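Nasuneck Community Supply Group
Minutes of the Regular Meeting
September 9, 2025

Presiding: Ghassan Bataineh

1. Call to order
Mr. Bataineh called the meeting to order and confirmed that a quorum was present. The agenda was adopted as circulated.

2. Minutes of the August meeting
The minutes were approved with one correction. Under item 4, "Awad store" should read "Awad reading room."

3. Bag order
The purchase of 1,000 bags for the winter distribution was reviewed. Two suppliers, Huvum and Tronunley, had sent prices and delivery terms. Huvum can deliver to one address only. Tronunley will split the shipment between Nasuneck and Awad at no extra charge.

Members asked whether the same bag would suit both school-age children and adults. Mr. Bataineh replied that a single design had been agreed in August and that a second design would reopen the budget. The point was not pursued.

Moved and seconded that the order be placed with Tronunley, subject to inspection of a first batch of 100. Carried, 11 in favor, none opposed.

4. Storage
The shelving at Awad is to be cleared before delivery. Cartons left over from the spring will be moved to the hall closet and labeled by size. The key remains at the front desk and must be signed for.

5. Packing
Packing lists will be printed on card stock and placed inside each bag, on top of the contents. Liquids are not to be packed. A request to add a second pair of socks was referred to the next meeting.

6. Sample bag 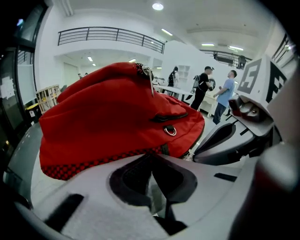
Inspection of the first batch will cover stitching, closures and trim, and any bag that fails on one point will be set aside for return. Zippers are to be opened and closed fully. On the red bag, the short black strap tab on the front and the metal D-ring near it are to be pulled by hand, and the black-and-red checkered trim is to be checked along its full length. Mr. Bataineh will report the results in writing. There being no further business, the meeting was adjourned.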